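4. What changed for the folding staff

The Broltwood line went in to take over the flat work. Sheets, pillowcases, towels. By August it was handling most of that, and the people who used to do it had been moved either to the mixed clothing tables or to what the firm calls demonstration work – folding garments with a pair of hand-held grippers so the next version of the arm controller has something to learn from. We look at the second group here, as almost nothing has been written on it from the worker's side.

4.1 Setting and material

Prernico runs the laundry and employs everyone in the study. Tiwari supplies the arms and the grippers. Demonstration work is done in ordinary bedrooms, on a made bed, with clothes from a pile. Plant tables were tried first and dropped, the learned folds did not carry over to soft surfaces with a pattern and a sag in them. Each worker holds one gripper per hand. No keyboard, no screen during the fold. Pick, spread, fold, set down, next piece.
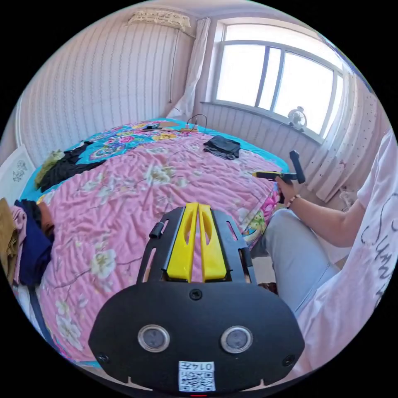

Shifts were short by plant standards. The target was 160 usable folds, counted after review, and that word "usable" caused most of the trouble we report below. A fold could be fine as a fold and still get thrown out for speed, for a dropped corner, for a hand that went in to help. Workers heard about rejects the next morning if at all. Several said they would of rather been told on the spot, even bluntly.

We interviewed staff in both groups, sat in on demonstration shifts, and went through 300 shift notes that the workers wrote themselves. Notes were short, often one line. "Black things again." "Knit is hopeless with these." "Shoulder." We coded them by hand in two passes and settled disagreements by talking them over. Prernico saw the draft but had no say in what stayed in.

4.2 From pace to patience

Old job: fast. A good folder on the flat tables did not look at her hands. New job is slower by design, and the most experienced people had the hardest time with it. Their habits got in the way. A practiced folder shakes a shirt out, catches it in the air, smooths it with a palm – none of that is possible with two fingers on each side, and none of it is wanted, the arms at Broltwood can't do it either. So a skill built over years gets set aside and a smaller one is learned in its place.

Dark soft garments came up in the notes more than any other type. Hard to find the edge, hard to tell one layer from two. Workers developed their own ways around this. One would open the garment flat before trying any fold at all. Another went for the hem first every time. These methods were passed on by word of mouth and never entered the written instructions, which still described the towel procedure and little else.

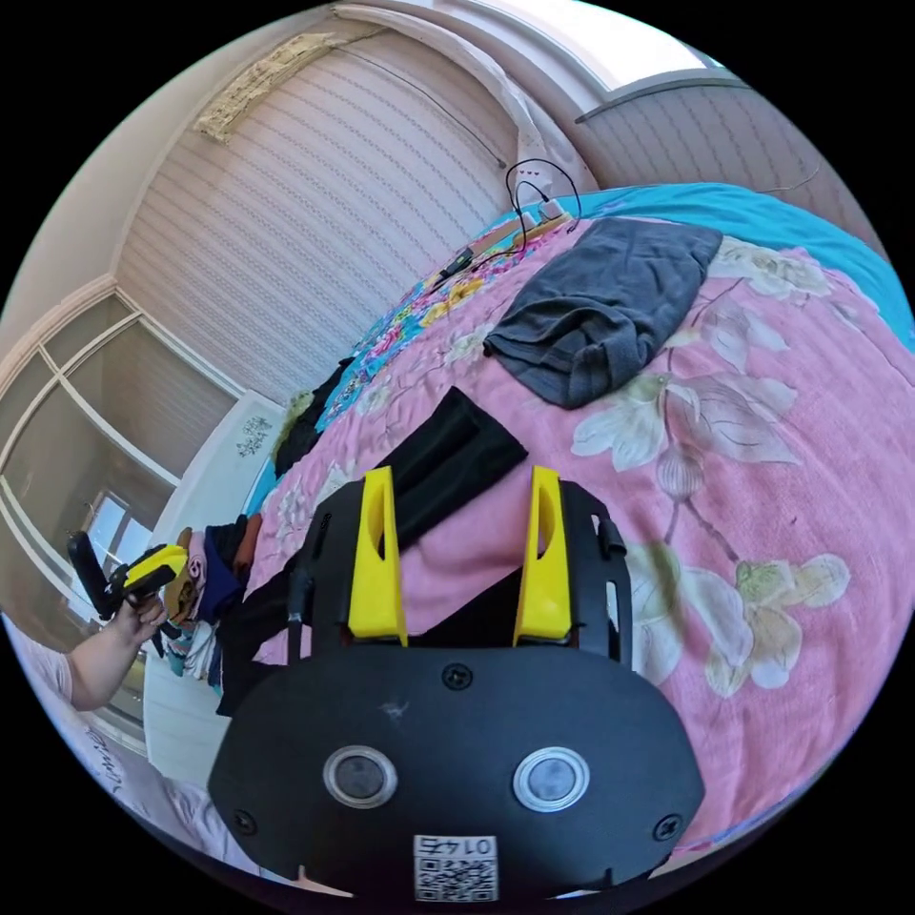
Figure 3. Demonstration work at the bedside. The gripper is held over a pink quilt, with a folded black cloth just beyond the yellow fingers and a second gripper raised at the left.

The reviewers, by contrast, worked from Falham and had no contact with the bedrooms. They saw clips. A worker might pause to think about a sleeve and the pause would be marked as idle time. After 46 complaints on this point the rule was relaxed, pauses no longer counted agianst a fold. Reject rates went down afterward, but staff had also had more practice by then and we can't separate the two.

4.3 Who owns the fold

A question we had not planned to ask, it came up by itself in the second round. Some workers were proud that an arm on the line would one day fold "their" way. Others were flat about it. It pays, it's quieter than the plant, you can hear yourself. A smaller number were uneasy, and said so at length. They had watched the flat tables empty out and saw no reason the clothing tables would be any different. Training your own replacement was the phrase used, more than once, usually with a shrug.

Management did not deny this when asked. The position at Prernico was that clothing would stay mixed work, person and arm side by side, for as long as anyone could plan for. No written commitment though. 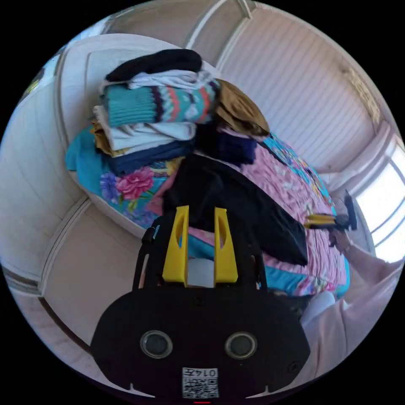

Pay is the other part of it. Demonstration shifts were paid at the old flat-table rate, with no piece bonus, and for the quickest folders that was a cut. For slower staff it was a small raise. So the group that lost the most money was also the group whose hand knowledge the system needed most. Two of our interviews turned almost entirely on this and we think it explains a good part of the transfers back to the plant.

Physical strain moved around more than it went away. Less standing, fewer complaints about feet. More about the wrist and the thumb, and about the shoulder when reaching across to the far side of a bed. Workers asked for a lower bed or a break after each stack. They got the break. It was informal at first, then on the rota from one Tuesday on, and the notes get noticeably less grumpy after that point.

4.4 Limits

One firm, one supplier, one kind of goods. The shift notes were voluntary and the people who wrote most were likely the ones with most to say. We did not interview the Falham reviewers, access was refused, so their side is missing and some of the friction described in 4.2 may look one-sided for that reason. Staff who left before August are not covered either. We return to the pay question in Section 5, where the plant figures are set next to the demonstration rate.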